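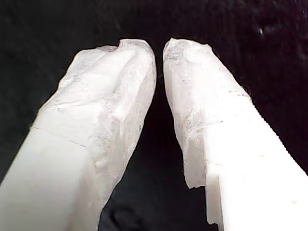

Kincaid soft fingertip kit: anyone running these long term?

Posted in: Grippers and end effectors

wuvex_dan
So I bought the Kincaid kit in October, the one with the frosted pads that go over a hard white finger. Grip was great out of the box, way better than my bare printed fingers. But look at the tips now! The left one has a crack line running across it and a little flap hanging off the inner side, and on the right one the pad looks like it's peeling at the bottom. I'm at about 1000 picks, mostly small jars. Is that normal?

gearmouse70
Seems low to me. I had a set go a lot longer than that on cardboard. What are you closing force-wise?

wuvex_dan
30 percent, whatever the sheet said to start with.

Sunita Kasprzak
I'd look at the bottom of that right pad first. If the lower edge lifts, every close drags it a bit more. Mine did the same until I scuffed the hard part and reglued. Kincaid swapped one set for me without any fuss (email them, the web form goes nowhere).

trellcombe_rick
Gonna disagree with the regluing. Pads are a wear part, budget for them and move on. I switched to the Flavard ones, firmer, less grip on glass, but I change them maybe half as often.

Sunita Kasprzak
Half as often and they cost twice as much, Rick!

trellcombe_rick
Fair, but my time isn't free either.

gearmouse70
Are those two little dark pits low on the right finger bubbles or did something hit it? Can't tell from here.

wuvex_dan
No idea, I only noticed them when I zoomed in. The saw-tooth edge on the outside I'm not worried about, nothing touches it.

gearmouse70
I'd still put the pits in your email to them.

wuvex_dan
Ok, writing to Kincaid tonight. If they say no I'll try the glue on the right one and order a Flavard set for the left arm. Sunita, which glue was it?

Sunita Kasprzak
The silicone one in the gray tube, part 202 in their spares list. Leave it clamped overnight.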